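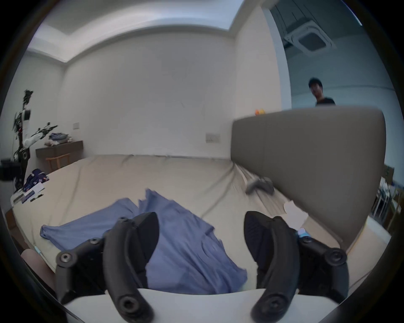 Linen drive - last call before May

Quick one this month, I'm typing this between loads. The spare bedding drive closes at the end of April and we're still short on singles. Doubles we have plenty of. Pillowcases, always. No pillows please, we can't store them and the Kanaan Street closet is full to the door already.

What we can use: flat sheets, fitted sheets, light blankets, bath towels. Faded is fine. Small stains fine too, tell us where. Ripped things go in the rag bag, which Prestell picks up every other month and pays us for by the pound - not much, but it covered the detergent last winter.

Please wash before you bring. Warm, no softener. Softener ruins towels, I will keep saying it. And fold the sets together, bottom sheet inside the top one, with the size on a bit of masking tape. Last time we spent a whole evening holding up sheets to guess if they were twin or full and got alot of them wrong.

Goal was 47 full sets. Nearly 24 in so far. The family apartments open in May and each bed gets 2 sets, one on and one in the wash, so you can see the problem.

Drop off is the side door, mornings only. Ring twice, the bell sticks. If the door's locked leave bags in the blue bin but NOT if it looks like rain - we lost a good quilt that way.

Rania Abou Jaoude is doing the sorting again and could use a hand with the ironing, or just somebody to drive. Her number is on teh back page. She has the Skurby steam press at her place now so don't lug your own iron over.

Also the Sivudance evening still has tickets, money goes to mattress covers. Pay at the door, bring a chair if you have a folding one.

More next issue.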